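Wastis Hand-Guiding and Remote Teaching Kit: Equipment Review

Prepared by Stefaniia Hrytsenko, with bench work by Lukian Hutsuliak
Breltthorpe Skills Centre, Automation Program

Purpose of this review

The Centre was asked to recommend a teaching kit for its short courses in workplace automation. The kit must allow a learner with no programming background to show a small robot arm a task, either by moving the arm directly or by steering it from a separate handset, and to save what was shown in a form that can be replayed and corrected. The kit under review is the Wastis bench set in its two-finger configuration. It was borrowed through our usual supplier, Gasaritz, and was in use from November until the end of the teaching term.

A comparison is made where useful with the Wongsuwan kit, which the Centre has owned for several years and which remains in service in the second workshop.

What is supplied

The Wastis set comes in two cases. The first holds the arm, its power supply and a bench clamp. The second holds the remote handset, the gripper, the wrist camera with its bracket, spare finger covers, and a small bag of hex keys. The software is downloaded separately and runs on an ordinary desktop computer. A printed quick guide is included. It is short and well organised, although the section on camera cables refers to a socket that has evidently been moved since the guide was written.

Set-up took Mr Hutsuliak most of a morning the first time and a good deal less on later occasions. The clamp suits a benchtop of normal thickness. It did not fit the folding tables in the evening classroom, and a mounting plate had to be made for these.

Teaching by hand

In hand-guided mode the learner holds the arm near the wrist, presses a button on the collar and moves the arm through the task. The joints give way smoothly at moderate speed. At very low speed there is some stiffness in the base joint, and learners tended to push harder than necessary and overshoot. This was most noticeable in tasks that call for a small final movement, such as lowering a peg into a hole.

The collar button is well placed for a right-handed person. Left-handed learners found that they had to reach across the wrist, and two of them preferred to have a partner hold the button. The Wongsuwan kit has a button on each side and is better in this respect.

A further limitation applies to every kit of this type. The learner's own hand passes in front of the wrist camera from time to time, and those recordings are of less use if the camera images are wanted later. The Wastis software allows a recording to be marked for this reason at the moment it is saved, and staff made regular use of that option.

Teaching by remote control

The handset has a trigger for the fingers and follows the position of the learner's hand for the arm. There is a slight delay between the two. It can be seen, and most people adjust to it within one session. Gripping is proportional, so a light squeeze closes the fingers part way, and this was the feature learners praised most often in their comments.

The speed limit can be set by the instructor and locked with a code. We recommend that it be locked. One early session was stopped after a learner found the setting and raised it, and the arm struck the side of a parts tray. The tray was replaced and the arm was unharmed.

Remote teaching gave more consistent recordings than hand guiding for picking and placing tasks. For wiping, stirring and other tasks where the tool stays in contact with a surface, hand guiding remained the better choice. The handset gives a short buzz when the arm meets resistance, but it does not show how much resistance, and learners pressed too hard or lifted away altogether.

Recording and correcting

Each demonstration is saved as a single item with its joint positions, finger opening and camera images kept together. The instructor can trim the start and end, remove a pause, or discard the item. The kit's internal storage is rated at 2,000 short demonstrations. We reached around 1,000 before the list became slow to open, and after that the older items were moved to a shared drive.

Correction during playback is the strongest part of the software. A learner may stop the arm at any point, take over with the handset, complete the movement properly and hand control back. The corrected section is stored beside the original and can be reviewed by the class. The Wongsuwan kit requires the whole task to be shown again.

The software labels are less satisfactory. Items are named by number only until someone types a title, and the title box accepts very few characters. Groups of 6 learners sharing one bench soon lost track of whose work was whose. A paper log sheet was introduced in the second week and has been kept since.

Gripper and finger covers

The two fingers are slim rails inside a black outer covering. The rounded ends are forgiving when a learner brings the gripper down at an angle, and they did no damage to the objects or surfaces used in our courses. Soft and irregular items, including cloths, small balls and paper cups, were held well.

The covering is also the part that needs most attention. It creases along its length and gathers into folds towards the base of each finger, and the loose material can hang over the rail at the lower end. A fold on the gripping side takes up part of the opening and changes the feel of the trigger. A recording made with a smooth cover may not play back well once the cover has shifted. We advise that covers be checked before every session and pressed flat from the tip downwards. Spare covers are sold in packs of 2, and the price is reasonable.

The fingers are held to their mounting block by hex-socket screws that can be reached without taking the gripper off the arm. This is a sensible arrangement. Mr Hutsuliak changed a finger between classes with the key supplied, and the replacement needed no further adjustment beyond the normal opening and closing routine at start-up.

Wrist camera

The camera gives a clear view of the gap between the fingers and of whatever lies just beyond them. It focuses on close objects, and the background becomes soft when the fingers are near the bench. This suits the purpose. Strongly patterned benchtops remain prominent in the image, and small items of a similar colour are harder for the learner to pick out on the preview. A plain mat is recommended for beginners. More experienced groups should work on a range of surfaces, as a set of demonstrations recorded on one bench only is of limited value elsewhere.

The camera bracket is firm. The cable is not, and it should be tied to the arm at the points shown in the guide. A loose cable was the cause of both recording failures noted in the log.

Safety

The emergency stop is large, red and supplied on a long lead. It cuts power to the joints at once, and the arm then settles slowly under its own weight. Instructors should keep hands clear from beneath the arm during this time. Long hair, lanyards and loose sleeves must be secured in both teaching modes. The Centre's existing bench rules cover the remaining points, and no change to them is proposed.

Support

Gasaritz answered two requests by telephone on the day they were made. A third, concerning the base joint, was passed to the manufacturer and was still open when the kit was returned. A written reply has been promised, and this review will be amended when it arrives.

Recommendation

The Wastis kit is recommended for purchase for the introductory and intermediate courses, subject to a satisfactory answer on the base joint. It should be ordered with additional finger covers and with the longer camera cable. The Wongsuwan kit should be kept for hand-guided work with left-handed learners and for contact tasks, where it is at least as good.

Notes for instructors preparing a first remote session

1. Clamp the arm and confirm that the clamp does not move when the arm is fully extended.

2. Lock the speed limit before the handset is given to a learner.

3. Clear the working area of cups, phones and papers – anything the arm could reach when it is extended.

4. Run the opening and closing routine, leave the fingers apart, and look along both covers for folds before recording begins. 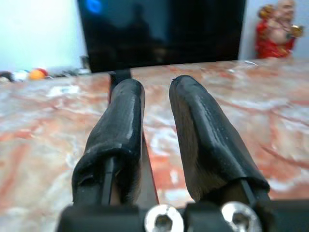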